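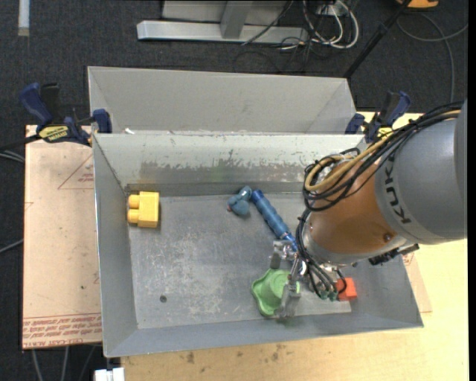
Questions I get about the toy bins

I started sorting and passing on secondhand toys out of my spare room, and the same questions keep landing in my inbox. So I've finally sat down and written out my answers. If yours is missing, write to me and I'll add it when I get a minute.

Why metal bins and not plastic?

I used plastic tubs for years and they all went the same way: a split corner, then a bigger split corner, then bits of tub mixed in with the toys. The gray metal ones wipe clean in seconds and I can stand on a chair and drop a whole bag into one without worrying. They are louder, I'll give you that. If you're sorting during somebody's nap, put a towel in the bottom first!

Where did you get yours?

From Fistel, a small storage place a short drive from me. They do plain open bins with no lid, and I wanted no lid, so that was easy. I've also bought from Codico, who are a bit cheaper, but check the rims with your finger before you hand one over to a child. Two of mine needed a going-over with fine sandpaper.

How big a bin do I need?

Smaller than you think. A deep one looks great on day one, and then everybody tips the whole thing out to find the one piece at the bottom. I like to be able to see the floor of the bin between the toys. If I can't, I start another one.

Why are your toys all mixed up? Isn't the point to sort them?

Ha, fair. I sort twice. The first bin is the mixed one, where a building block can sit next to a bright green plastic something-or-other with a wavy edge and I don't lose any sleep over it. Only after that do I split things by type. Trying to do it all in one go, straight from the bag, sent me around in circles (and I ended up with 6 little piles on the carpet that the dog walked through).

What do you do with things you can't identify?

They go in a tray marked MYSTERY. I once had 141 pieces in there at the end of October, which was a low point. Most of them turn out to be part of a set that comes in a week later – so I hold on to them for a season and then let them go.

Do you keep loose building blocks?

Always. One yellow block looks like nothing, but people write to me looking for exactly that. I keep them by color, in old bread bags, and they never stay long. My biggest single clear-out was 1,267 pieces from one attic, and the blocks were the first thing gone.

How do you clean everything?

Hard plastic gets warm water, dish soap and an old toothbrush for the grooves. Anything with ridges takes longer than you'd expect, because crumbs and play dough love a ridge. Rinse, shake, and leave it on a rack overnight. I don't put toys in the dishwasher anymore. I did it with a batch of little animals and they came out leaning.

Anything with a battery compartment gets wiped with a damp cloth and that's all.

Do you take soft toys?

Sorry, no. I don't have the washing space. Urbonaitė, the fabric shop near the station, has a basket by the door for clean ones, so try there first.

How do you label the bins?

Masking tape and a fat marker. I bought a pack of Zikon clip-on labels, 133 of them, and they're lovely, but I change my mind about categories so often that I was forever prying them off. Tape it is. The labels live on my pantry shelf now, where the flour has never been so well organized.

What about really small parts?

They don't go in the open bins at all. Anything a toddler could swallow goes straight into a screw-top jar on the high shelf, and I don't give those jars to families with little ones, even if they ask nicely.

Will you sell me a full bin as it is?

I'll give you the toys, but the bin stays with me. Bring your own bag or box – something with a flat bottom is best.

Can I drop things off?

Please send a message first, with a rough idea of how much you have. Evenings after six are good for me. Leave bags on the porch side of the gate, and please tie them shut, as the wind comes right down our street.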